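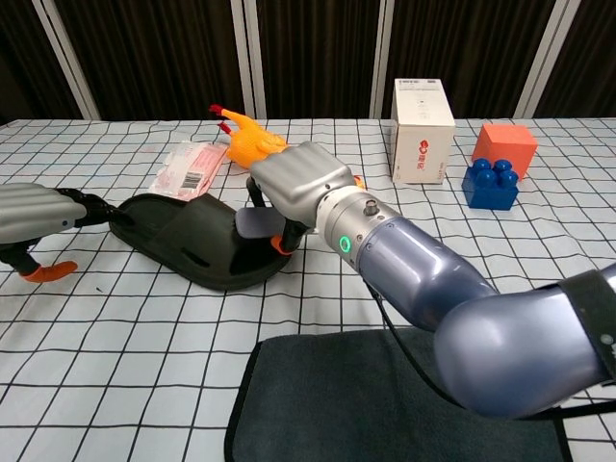
How often should you descale a drip coffee maker? Every 36 brews if your water is hard, every 500 if you run it on softened water and keep an eye on the flow.

Hardness matters more than the calendar. My tap reads 753 ppm on a bad day, so I go by brew count and ignore the light on the panel.

Citric acid, 33 g to a full tank. Run half, switch off, wait, run the rest. Then two tanks of plain water.

Vinegar works too, but the smell stays in the silicone tubing – I stopped using it in February.

Ulises Pereyra asked about the Kasdale. Same dose. Its spray head unscrews counterclockwise, so take it off and soak it separately.

The older Orellana has a check valve under the tank. If the tank drains slowly after descaling, flakes are sitting on that valve. Lift it with a toothpick.

Do not mix acids with leftover cleaning tablets. Rinse first – tablets are for coffee oil, acid is for scale.

Next: grinder burrs.

Search posts Go

Contact | © Rocío Lucero, July 2022 | Back to top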